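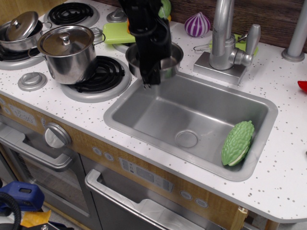

## Ernar 70 gun slip: a season's use

I bought the Ernar 70 in November to replace a canvas slip that had finally rotted through at the muzzle end. It has since done 13 days on the peg and a good many evenings after pigeons, which is enough to give a fair account of it.

The outer is waxed cotton with a leather strap and a full-length zip. My gun is a side-by-side first sold in 1933, with 28 inch barrels, and it goes in with a little room to spare. A long-barrelled over-and-under might be tight. Check the measurements before ordering, as the sizing chart on the label is no help at all.

The lining is thick fleece. It protects the stock well but holds water, so after a wet day the slip needs opening right out and hanging up overnight. Ernar fits a loop at the muzzle end for this and it's strong enough. I leave mine on a hook by the back door with the zip fully down. 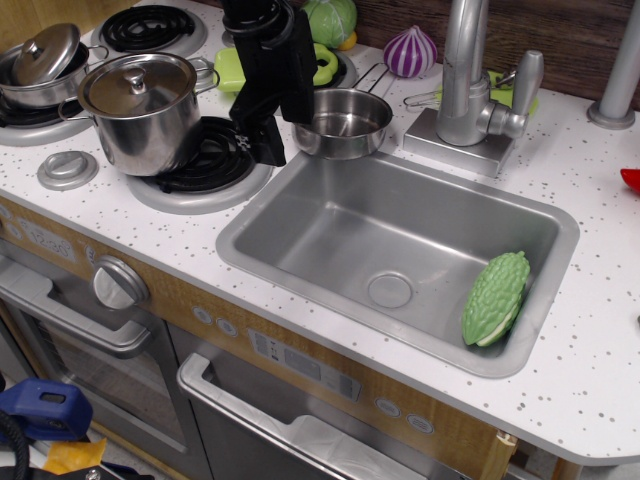 **Tikkanen**

### Strap and zip

The strap is wide and doesn't slide off a wet jacket. The buckle is the weak point - mine worked loose twice on the walk up to the top drive at Bililberg, and I ended up putting a stitch through it. The zip is brass, runs smoothly and hasn't snagged on the fleece.

### Against the Nidier

I used a Nidier slip for several years before the canvas one. It was lighter and dried faster, but the padding was thin around the action and the flap fastening was noisy. For walking any distance I would still pick the Nidier. For driven days, with the slip in and out of a vehicle, the Ernar is better.

### Verdict

Well made, a bit heavy, slow to dry. I would buy it again if they changed the buckle. Reproofing wax isn't included, and the slip will want a coat before next season.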